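Subject: Re: Service hours, grade 9 placements and the June form
From: Tatiana Sýkora
To: service-coordinators list
Date: 11/25/23

Bakari Mfaume wrote:

> Two questions before I send placements to the families.
>
> First, the handbook says 36 hours per student, but the Ekeck sign-up
> page still shows the old total. Which one do I print?
>
> Second, Prundel wants the food pantry groups capped at six students
> per shift. I have 79 ninth graders and I can't make that fit into the
> afternoon blocks without using the Hudec shelter kitchen as well. Are
> we cleared to send students there, or is it still waiting on the
> insurance letter?
>
> Bakari

Bakari,

Print 36. The Ekeck page pulls its total from last year's settings and I don't have edit rights to it. Čestmír Kadlec does, and I have asked him to change it. Until he does, tell families to go by the handbook. Hours already logged are not affected, as the total is only used for the progress bar.

Hudec is cleared for kitchen prep and for sorting donated clothing. It is not cleared for the evening meal service. The letter covers students on site until 5:30, and the meal starts after that. If a supervisor there offers to let a group stay on, the answer is no for this term.

On the cap, Prundel counts the adult chaperone in the six. That makes five students per shift. I would plan on five and treat any sixth place as a bonus if they confirm it in writing.
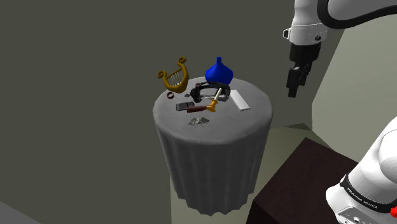

Changes to the June form

1. The reflection section is now one page. The old version asked for the same thing under "goals" and "outcomes," and most students copied one into the other.

2. Supervisor signatures can be typed if the form is sent from the site's own email address. Forms sent from a student account still need a handwritten signature.

3. Travel time does not count. This was always the rule but the form did not say so.

4. Students who change sites mid-term fill out one form per site. Add the totals on the cover sheet. Do not staple the forms together, as they are filed by site.

5. Group drives are logged by shift worked. The coat drive brought in roughly 1,000 items last year and several students wrote down item counts where the hours should have been.

Bořivoj Kuruc has the corrected form and will post it to the shared folder under "Erata," next to the list of handbook corrections. Please delete any copy you saved before that. The two versions have the same title, so check the footer: the corrected one has a revision letter after the page number.

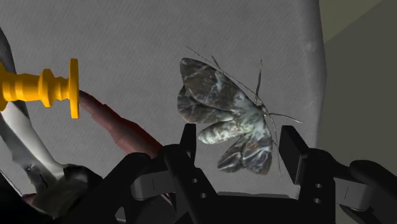 The cover sheet stays as it was, except that the advisor's line has moved above the family signature. Advisors sign first. If a sheet comes in with only the family signature, send it back to the advisor and leave it out of the count until it returns.

Radomír Vávra asked off list whether hours from religious or political groups are accepted. Direct service is accepted from any group, for example serving food, packing boxes or tutoring. Worship, campaigning and fundraising for the group itself are not. When the task is mixed, ask the supervisor to split the hours on the form and we will credit the service part.

Still open: the bus for the Prundel groups. The quote I have is $100 per trip and does not include waiting time. If anyone has a current contact for a different carrier, send it to me directly and not to the list.

Bakari, please send me your draft placements as a plain spreadsheet with one row per student. The merged cells in the last one broke the import.

Tatiana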